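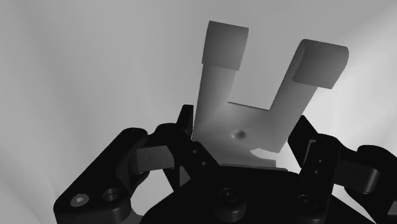 How long should I keep the leftover funeral programs and sympathy cards?

Keep the cards until the thank-you notes are all mailed, then save the ones that make you cry in a good way and let the rest go. As for programs, I hang on to 2 flat copies and offer the extras to cousins.

Last updated: December

When my aunt died I came home with three grocery bags of paper and no plan at all, so these are the things I wish I'd done that first night!

Take the rubber bands off everything. They go gummy and leave brown marks on newsprint. Same goes for paper clips – they rust, even in a dry closet.

Clip the obituary from the newspaper with a good inch of margin all around, and write the paper's name in the margin in pencil. Then photocopy it onto decent white paper. Newsprint yellows fast, and the copy will still be readable when the clipping looks like a tea bag.

My list of who sent what ran to 93 names (big family, big church). I used a plain spiral notebook from Walent, one line per person: flowers, food, card, money. Put a check mark when the note is written and a second one when it's mailed. I did mine at the kitchen table before 8 a.m. with coffee, and stopped when my handwriting got ugly.

Casserole dishes! Wash them the day they're empty and stick masking tape on the bottom with the owner's name. I still have a blue lid that belongs to somebody.

Ribbons from the flowers can be ironed on low under a dish towel. Roses dry nicely upside down in a dark closet – lilies just turn to mush, and the pollen stains, so snip those orange bits off early and don't rub if some lands on your sleeve. Lift it with tape.

Filed under: Home & Family Tips, Paper Clutter, After a Funeral

Get new tips in your inbox twice a month. Enter your email to sign up. Unsubscribe any time.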